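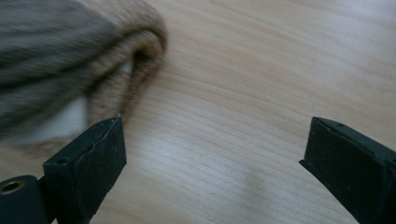 Minutes of the planning meeting for the open day in March
Room 2, start 10:00
Minutes written by Ornella Fabbri
Present: Nestidine (hosts), Brullodent, the group from Asfaw

1. Last minutes
Accepted with one correction. The hall is booked for 154 persons, and the higher number in the old text was a typing mistake.

2. Visit program
The guests will arrive by the side entrance and go first to the Uto table, where the demonstration of folding and sorting knitted things takes place. Brullodent asked that each group stays long enough to try the hand-held gripper also by themselves. Agreed. Groups will be of 10 persons.

3. Demonstration
It was discussed which clothes to use. Asfaw prefers thick knitwear, as the visitors can follow it better from the second row. Thin fabric will be kept for questions at the end. The wooden table stays without a cloth.
The finger tips of the gripper should be checked before the day, and a spare pair must be ready – Nestidine will order it.
It is still open who speaks during the demonstration. Two persons offered, and they will decide between them.

4. Printed material
200 leaflets, one page, both sides. Brullodent sends the text, Ornella corrects it. The old leaflet still shows the former address and should not be given out.

5. Other points
Parking behind the building is not possible in the morning. A sign is needed at the gate.
The question of coffee was moved to the next meeting.

End of meeting 11:40.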